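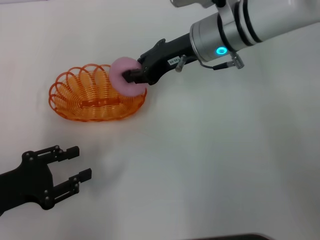

*A two-arm workcell with a pink foam ring held at the rim of an orange basket. The second gripper is open.*

**Kollár publishes handling practice guide for two-arm robot cells**

*Free document sets out common rules for grip checks, shared work areas and record keeping*

PRALTCOMBE — Kollár, which tests and advises on robot handling cells, has published a good practice guide for sites that run two robot arms over a single tabletop. The Flalow Guide is available now at no charge. It covers small-parts handling with parallel grippers, including pick-and-place work with soft items.

The guide is named for the Flalow test program, which Kollár ran at its Praltcombe workshop and at a partner site in Fedton. The two sites logged 3853 handling cycles between them. Of those, 3179 were run with the final version of the rules in place. The remainder were run on earlier drafts and are reported separately in the annex.

Kollár wrote the guide after customers asked for one document that operators could use at the cell. Existing safety standards for industrial robots cover guarding, stopping and risk assessment. They leave most of the daily handling routine to the site. The Flalow Guide is meant to be read alongside those standards and does not replace any of them. A site that follows it must still carry out its own risk assessment and meet the law where it operates.

**What the guide requires**

The guide has 4 parts: the work area, the gripper, the shared zone and the record.

Under the work area rules, the tabletop must be plain and a single color within reach of either arm. Tools, cups, phones and spare parts are to be kept off the surface during a run. Containers are placed by the operator before the start and are not moved by hand until both arms have stopped. Where an open or wire-sided container is used, the site must note this on the cell sheet, as a part or a fingertip can catch in the openings.

The gripper rules deal with condition and identification. Each gripper must carry a readable label that matches the entry in the site log. Fingertips are checked before the first run of a shift and again after any contact with the table or a container. Cables and connectors at the wrist are checked through the full range of motion, with attention to loops that could snag on the other arm. Soft parts such as foam must be handled at the lowest grip force that holds them — the annex explains how to find it — and the setting is written down for each part type.

The shared zone is the area both arms can reach. Only one arm may carry a part into it at a time. The other arm must hold its position outside the path of the first, with nothing in its gripper, until the first has released the part and withdrawn. Programs that need both arms in the zone together, such as a handover, are allowed only after a separate review. The review form is included.

The last part covers the record. Sites are asked to log every dropped part, missed grip and unplanned stop, including those the operator clears in a few seconds. Kollár found that short stops were the ones most often left out of site logs. A new cell should complete 500 logged cycles under supervision before it is released for normal use. If a gripper is changed for a different model, the count starts again.

**Changes from the draft**

A draft was sent to customers for comment in June. Kollár received over 500 separate comments. The most common request was for clearer wording on waiting positions, and that section has been rewritten. The draft had also asked for fingertip checks every hour. Several sites said this was hard to follow on long runs, and the final text ties the check to shift start and contact events.

A proposal to set a single speed limit for all shared zones was dropped. The guide asks each site to set its own limit from its risk assessment and to post it at the cell.

**How to get the guide**

The Flalow Guide can be downloaded from the Kollár website or requested in print from the Praltcombe office. The cell sheet, gripper log and shared zone review form are supplied as separate files and may be copied and changed for use within a site. Half-day training sessions will be held in Praltcombe and Fedton, with places given in the order requests arrive.

Comments on the published version can be sent to Kollár at any time and will be considered for the next edition.

**About Kollár**

Kollár provides testing, setup and operator training for robot handling cells. Its main workshop is in Praltcombe.

**Contact:** Kollár Press Office, Praltcombe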